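## Can a robot untangle cables yet, or is it still me?

**Brurnarus**

I look after the loan cupboard at a community workshop in Lillemport. By September every charging lead in there has made close friends with every other charging lead, and I spend my evenings picking them apart with a knitting needle. My brother-in-law says machines do all this now and I'm a mug. He also bought a bread maker that he has to supervise.

Is there anything that can take a knotted lead and hand it back straight? I'm not after a butler. I have 152 leads in a crate and two thumbs that ache.

---

**Elsie Ellwood**

Sort of, slowly, and not for what you'd want to pay. I've spent more than 20 evenings hanging about with people who try this. Picking a lead up is the easy bit. After that the arms have to work out which loop goes over which, and a black cable crossing itself looks much the same whichever strand is on top. Then it has to be loosened without pulling the knot tighter, a thing I can't manage with Christmas lights. 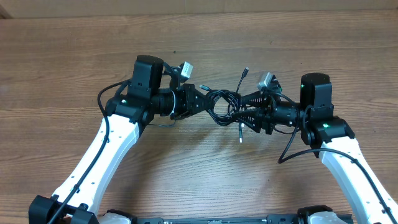
*Two arms, one knot. Plug end hanging down below the grippers.*

Two arms do help, as one can hold while the other fiddles. A short lead with a single slack knot, on a clear table, is a fair job to give them. Your crate is another matter. Even lifting one lead out without bringing the rest of the family along is hard, and I'd put a bored teenager ahead of any machine I've met.

If your leads are mostly the same length, coil each one as it comes back and put a strip of hook-and-loop round it. It costs pennies and doesn't need its software updating.

---

**Sheikh**

just buy new ones

---

**Fakero**

Elsie's right about the crate. We tried automating something similar at work (wiring looms, 23 types) and ended up paying for pegs on a wall. People hang the looms up, people take them down. The pegs have been very reliable.

One thing to add: throw out any lead with a kinked neck before you start untangling. I did 5 in a row once and four were dead.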